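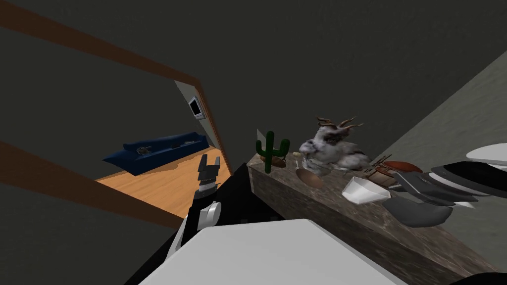

June, open day notes, written up the same evening while I still remember who said what.

Set the alarm for 6 and was in the lab before the coffee machine had warmed up. Plan for the day: kitchen sim on the big wall screen, live, with the arm driven either by the policy or by a visitor with the hand controller, and the real bench arm next door for anyone who wanted to see metal move. Tiago Frade ran the bench. I had the sim. Domnica Filip floated between us and did the talking whenever I got stuck on something, which happened more than I'd like.

First problem of the day was mine. I'd pulled the latest scene set the night before (I know, I know, never update before a demo) and the lighting preset had gone back to the evening one. The kitchen came up so dim on the projector that the dark walls were one big smudge and you could barely tell where the doorway was. On my monitor it was fine! On the wall, mud. I spent the better part of an hour fiddling with exposure before Domnica walked over and turned off the room lights over the front seats. So that's the fix. Somebody please put a note about it by the switch.

Second problem, also mine: the camera. The default view in this scene set comes up with a heavy roll on it, so the counter runs downhill and the door frame goes off on a diagonal. I've stopped seeing it after months of this. Visitors see it immediately. The very first person in the door tipped her head over sideways and kept it there the whole time I was talking, and after that I noticed everybody doing it. I tried leveling it in the viewer config, but the viewer reads the roll from the episode file and puts it right back as soon as you reset. Left it alone. To do: find out where the episode writer gets that value, and whether anything downstream depends on it before I go touching it.

Doors opened and the Urville group came in first, a high school robotics club with two teachers. Great bunch, loud, quick. They wanted to know straight away why the kitchen had a cactus in it. It's the green toy one with the two arms up, at the doorway end of the counter, and I've never once thought about why it's there. I said clutter is good for training, which is true, and they clearly thought I was making it up. Then a vote broke out over the stuffed animal with the antlers. Deer or jackalope? Jackalope won by a mile. I'm going to start calling it that in the task names, so if you see "jackalope" in the logs next week, that's where it came from.

Their best question, from a kid in the back row: how does the arm know the thing beside the cactus is bread? I gave the long answer about object labels in sim versus what the policy gets, which is only pixels and joint positions. Then he asked whether it would still know if you swapped the label. Well, it wouldn't matter, the policy never sees the label. He was happy with that and I was too. Domnica wrote his question on the whiteboard and I'd like us to keep it up there a while.

Now the part worth recording. I ran the plate task as the main demo: reach over the counter, take the round brown plate, set it down somewhere flat. I had a run of episodes queued from 600 saved starting states, and picked from them as we went along so that people would see different arm positions. Some notes from the session:

- Arm starting high with fingers open and pointing up: slow to commit. It waves, it considers, it comes down. Visitors loved this. I don't. It's wasted motion and we should look at whether the start pose is too far from anything in the training set.
- Arm starting low over the counter: quick and tidy, grabbed the rim on the first try for most of the morning.
- Stack of dark plates as the target: bad. It closes on two rims at once or slides off the top one. Same thing we saw in May, no better.
- White square bowl: good until the corner is facing the gripper, then it pushes the bowl along instead of picking it up. One long push went right over the front edge of the counter, to applause.
- Basket with the sticks in it: I didn't plan to run this one. A teacher asked for it. The arm went for the sticks and left the basket standing, and I have no complaint about that, the prompt only said "pick it up."

The Wallwood people came after lunch. Different crowd altogether, they do warehouse shelving and wanted numbers. They asked how many episodes went into this policy and I told them 3000, all sim, no real kitchen data. One of them asked why bother with a living room next door if the robot never goes in there. Fair! You can see the sofa and a good piece of the orange floor through the doorway, and it costs us render time on each step. My answer was that the background matters for the camera even if the arm never reaches it, and that a policy trained against a blank wall gets upset by a window. He nodded, but I don't think we've ever tested it properly on this task. Tiago says we did a version of that test on the old Daltari scenes and the difference was small. I can't find the write-up. Tiago, if you're reading this, where is it?

So that's a real experiment to put on the list: same kitchen, same counter, door shut. Train on half, test on the other half. Cheap enough to run over a weekend.

Then hands-on time, and this was the best bit of the day by far. I set the hand controller to half speed, gave everybody a couple of minutes each, and let them try for the jackalope. It is so much harder than it looks. Depth is the killer. People line up the fingers perfectly over the antlers, come down, and close on nothing at all, because they were a hand's width too near. A lady from the Wallwood group worked out that you can nudge the counter top first and use that as your height, then come up a touch and move across. She got it on her second go. I've been driving this arm for a year and it never crossed my mind to do that. I tried it after everyone left and it works beautifully.

We had 11 people take a turn. I didn't log the controller data for the first few, which I'm kicking myself over, then Domnica asked if it was recording and I said "yes" and reached over and started it. The ones I do have are saved under the open day folder. Consent forms are in the gray tray by the door, please don't let them get recycled. Nothing from those runs goes in a training set until somebody has matched forms to files.

Crash report: one. The viewer froze mid-reach during the Wallwood session, gripper stuck in the air. I talked over it for a bit about joint limits (badly) and restarted. It looks like the same memory thing as before, it builds up when you reset over and over without closing the episode. If you're demoing, close the viewer fully every so often, between groups is fine. I've put the log with the others.

Over at the bench, Tiago had a better day than me. The real arm did its block sorting with no trouble till late afternoon, when the left finger pad started peeling. He taped it and carried on. New pads are on order from Văduva, and he wants to try the softer ones this time. A few of the Urville kids went back and forth between the bench and my screen comparing how the arms moved, and one of them told me the sim one was "too smooth, like it's not worried about anything." I wrote that down word for word. We do have the joint noise turned off in the demo config. It should be on, even for demos, or we're showing people an arm we don't have.

Things people asked that I had no good answer for:

- Could it do the dishes? (No, but why not exactly? I mumbled about water.)
- Does it know when it's dropped something?
- What would it cost to have one of these at home, and who fixes it?
- Why are there so many plates and nobody eating?

For the dropped-something question, I'd really like a better story by the next open day. Right now the policy will happily carry an empty gripper all the way to the drop spot and open it. It did exactly that in front of the Wallwood people and they were very polite about it. Finger width is sitting right there in the state, we could at least stop and retry if the fingers have closed all the way. Domnica thinks that's a hack and wants it learned. I think it's a hack too, and I'd like to have it in by the end of the month.

Small stuff so I don't forget:

- HDMI cable for the wall screen is loose at the splitter end. Push it in and wait.
- Rename the lighting presets. "default_2" means nothing to anyone, including me.
- Pin the scene set version for demos. Please. I'll do it tomorrow.
- The pale gray surface in front of the robot confuses visitors, several asked if it was a table or part of the machine. Could give it a color.
- Hand controller needs charging after each session, it was nearly flat by the end.
- More chairs next time, and move the front row back.

Packed up with Tiago, wiped the whiteboard except for the bread question, and left the sim machine running the plate task overnight from the high start pose, joint noise on. Results should be in the usual place by morning and I'll add them under this entry.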